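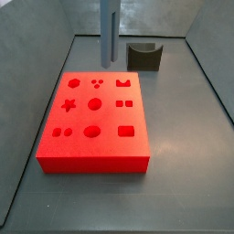 Valerian Root Capsules – Flutero

Valerian is a tall plant with small white or pink flowers, grown mostly for its strong-smelling root. People have taken the root as a sleep aid for a very long time. Whether it does much is another matter. Studies disagree, and the ones that found a benefit tended to be small.

Flutero is sold by Stenano in jars of 175 capsules. The label says "deep natural rest," a phrase we would not lean on. It also says "full strength" without saying compared to what. Frerichs, the other brand we stock, prints the amount of root per capsule on the front, and we wish Flutero did the same.

Some buyers like it. Others tell us they noticed nothing except the smell – old socks, mostly – and the smell is real. Keep the lid tight.

Do not take it with alcohol or sleeping pills. Not for anyone under 18. Ask a doctor first if you are pregnant or take any regular medicine.

Also available: Pindico loose dried root, for tea. Same plant, same doubts, lower price.

Opened jars cannot be returned.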